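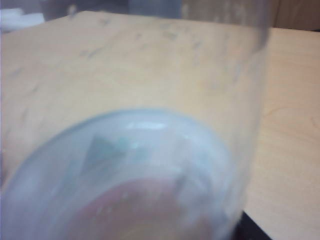 Figure 4. Clear plastic cup on a wooden tabletop, seen toward the base.

Section 4. Setting Up and Caring for Your Clear Cups

Welcome to the part of the guide that most people skip, and we do hope you'll stay with us for a page or two. The clear cups in your Britero table set are light, thin-walled and pleasant to drink from, and they'll stay that way for a good long while if you give them a gentle start. Set aside a quiet half hour, put the kettle on if you like (for yourself, please, and not for the cups — more on that shortly), and clear a bit of space on the kitchen table.

You will need:
— the cups from your set
— a washing-up bowl or a clean sink
— mild dish soap
— a soft cloth or sponge, with no scrubbing side
— a second cloth, dry and free of lint
— a folded dish towel to stand the cups on

4.1 Unpacking

1. Put the carton on the table with the printed arrows pointing up, and open the top flaps by hand. A knife pushed through the tape can easily reach the cups in the top layer.

2. Lift the cups out one stack at a time, holding each stack from underneath.

3. Separate the cups by turning one gently while you hold the other still. If two of them are being stubborn, stand the lower one in warm water for a minute and try again. Please don't pry them apart with a spoon handle, however tempting it gets.

4. Keep the paper dividers. They come in handy for picnics and for moving house.

Note: A clear cup takes on the color of whatever is behind it. On a wooden table the walls will look tan or beige, while the base, where the plastic curves and thickens, may look cooler and a little bluish or milky. A new cup can look slightly hazy for this reason alone, so hold it up to a window before you decide that anything is wrong with it.

4.2 First wash

1. Fill the bowl with warm water, no hotter than your hands find comfortable, and add a small squirt of dish soap.

2. Wash each cup inside and out with the soft cloth. Go slowly around the inside edge of the base, where dust from the packing paper likes to settle.

3. Rinse under running water until no bubbles are left.

4. Stand the cups upside down on the folded towel, leaving a little room between them so that air can get in. If you can prop one side of the rim on a fold of the towel, so much the better.

5. After 35 minutes, wipe away any drops that remain with the dry cloth. Water left to dry by itself can leave pale rings, especially in areas with hard water.

CAUTION: Do not pour boiling water into the cups, and do not use them in a microwave or oven. Thin plastic softens with heat, and a cup that has softened once will never again stand quite level.

CAUTION: Do not use scouring powder, steel wool or bleach. Fine scratches can't be polished out.

4.3 Checking the cups before use

We check the cups before they leave us, but parcels do have adventures, and it is worth a few minutes to look them over yourself.

1. Tilt the cup and look at the base from below. Bright streaks along the curved edge are usually just light catching the plastic. Turn the cup a little: a reflection will move or fade, and a scratch will stay where it is.

2. Run a fingertip lightly around the rim. It should feel smooth all the way.

3. Look through the base toward something colorful, such as a napkin or a bowl of fruit. You will see soft patches of color and perhaps some odd shapes, as the layers of plastic blur whatever lies beyond them. What you are looking for is a sharp, thin line, which may be a crack.

4. Fill the cup with cold water to a finger's width below the rim and let it stand on a paper towel while you tidy up. If the towel is still dry when you come back, the cup is ready for use.

Note: If a cup fails any of these checks, put it aside and see Section 9, Replacement Parts. Our parts desk is run by Leszek Zalewska, who is very patient and would much prefer a question too many to a cup used with a crack in it.

4.4 Everyday use and storage

The large cup holds 400 ml and the small one 222 ml, both measured to the brim, so allow a little less if the cup will be carried to the table by children.

Use them for water, juice, milk and iced tea. Wash them soon after anything strongly colored, such as tomato or beet juice, which may leave a faint tint if it sits overnight.

Store the cups with the rims up, on a flat shelf, and away from the stove. You can stack them if space is short, but they must be fully dry first — a stack put away damp will stick together and smell stale by morning. In July and other hot months, please don't leave them in a parked car.

Related sections
Section 3. Plates and Bowls: Before First Use
Section 5. The Serving Tray and Its Handles
Section 7. Removing Tea and Juice Stains
Section 9. Replacement Parts

Britero Table Sets — User Guide | Contact the parts desk | Back to top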